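Filed under: Short Fiction > Under 1,000 Words

The Room at Heffernan

Mark Anthony Gatchalian got to Heffernan at ten past four in the afternoon, with one suitcase and the key in an envelope. The bus driver let him off by the grain office and pointed up the hill. It was September and the road was dusty.

His aunt had rented the top floor of a house on Irden Street for eleven years. She had died in the spring. The landlord had written twice, politely, and the second letter said he could hold the place until the end of the month but no longer. The rent was 600. Mark Anthony had paid it twice from his own account and did not want to pay it a third time.

He had met his aunt on five occasions. She sent a card every New Year with a bill folded inside it, even after he turned thirty. She had worked at the Wostby plant, on the packing line and then in the office, and she had never married. That was most of what his mother had told him. The rest was that she was stubborn and that she owed his mother a sewing machine.

The stairs were on the outside of the house. The key stuck, then turned. He put his suitcase down inside the door and opened both windows, and then he sat on the bed with his coat on.

He started with the papers. She had kept every electric bill in a shoebox, with rubber bands by year. She had kept the warranty for a Plirkell heater, and the heater too, under the window with its cord wrapped around it. There was a bank book with 314 in it. There was a letter from his mother, never opened, postmarked the year he was born.

He held that one for a while. Then he put it in his coat.

At six a woman came up the stairs and knocked on the open door. She lived below. She had brought rice and a piece of fish on a plate covered with foil, and she stood there while he found a fork.

"You look like her," she said. "Around the forehead."

"People say that?"

"I'm saying it."

She asked if he was keeping anything. He said he didn't know yet. She told him the man from the secondhand shop would come with a truck if he called before nine, but he would try to get the bed for nothing, and the bed was good.

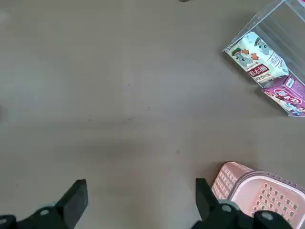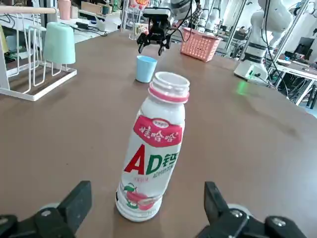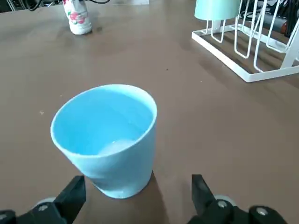

The Second Day

He called before nine. The man from the shop came at noon with his son and walked through the place with his hands in his pockets. He offered 145 for everything.

"The bed's good," Mark Anthony said.

"It's an old bed."

"She told me it was good."

The man looked at the bed. He looked at his son, who shrugged. In the end he went up to 200, and the two of them carried it down the outside stairs in pieces, and then the table, the chairs, the dresser and the heater. It took less than an hour. The woman from below stood in her doorway and told them to mind the railing.

He had kept back the shoebox, the bank book and a green cardigan that he thought his mother might want. The sewing machine was not there. He had looked in the closet and under the sink and behind the water tank. He asked the woman about it when he brought back her plate.

"She sold that a long time ago," she said. "It paid for a bus ticket. She was going to go see her sister."

"She never came."

"No. She got as far as the station in Wostby. She sat there all day and came home." The woman dried the plate with her apron, though he had already washed it. "She told me the coffee was bad."

He swept the floor of the empty apartment and shut the windows. The landlord met him on the sidewalk, took the key, and signed a paper saying that nothing further was owed. They shook hands.

There was a bus at five. He waited on the bench outside the grain office with the shoebox on his knees and took the letter out of his coat. The glue had gone dry and the flap came up easily with his thumb. It was one page, in his mother's handwriting from when she was young, with the letters leaning hard to the right.

He read as far as his own name. Then the bus came around the corner, and he folded the page along its creases and got up to find his fare.

More stories from this section

The Ferry Clerk
Two Pounds of Nails
What Lena Took to Market
Snow on the Plirkell Road
A Chair for the Dentist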